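6th March

Up early and into the room before breakfast. The plan was to get the table sorted and the paperwork for the Kolstead order out of the way by noon. The table took longer than the paperwork.

I like the white top. I was against it when we chose it, because the old one from Marnen was dark brown and hid everything, but white is easier to look at all day. The curved front edge was the other thing I argued about, and I have come round to that as well. My hip used to catch the corner of the old table every time I went past. I had the bruise from last June until well into the fall. 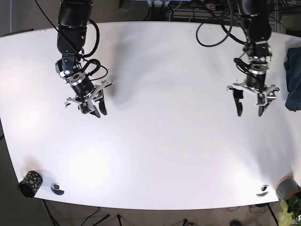

The Sadowski quote came in at 547 for a second table with the same top. That is more than I wanted to pay. Cledia has one at a lower price, but it has a straight front and the legs are set too far in, so anything heavy at the end makes it tip. I wrote back to Sadowski and asked about delivery before I say yes or no. If it is 13 weeks like last time I will have to think again.

Lunch was soup at the sink. Answered two emails, ignored a third.

Cables in the afternoon. They hang over the far side of the table and come down onto the top in loops, and the power strip is back behind there too. I want hooks along the back edge, or a tray underneath. Looked at both and wrote the tray on the list. The gray shelf behind needs a going over too, but that is a job for another day.

Notes to self, the table

Use the soft cloth on the top, never the green pad. The green pad took the shine off the kitchen counter and I am not doing that again.

Small specks show up more than I expected on white. Look from low down, from the side, and get them one at a time with a damp fingertip.

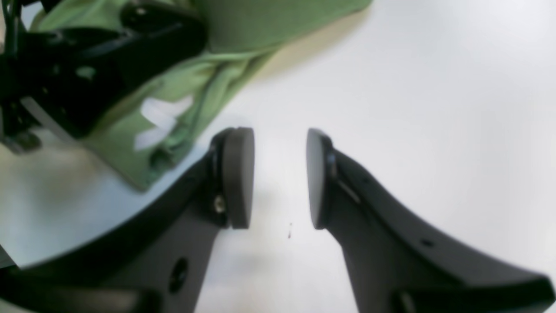
Money

Paid the electric. The savings account is back over 4,000, so the second table is possible if the delivery date is decent. New cloths, a pack of hooks in case the tray doesn't fit, and light bulbs for the hall. Must find the receipt for the first table before I call Sadowski - I think it is in the blue folder.

Bed by ten.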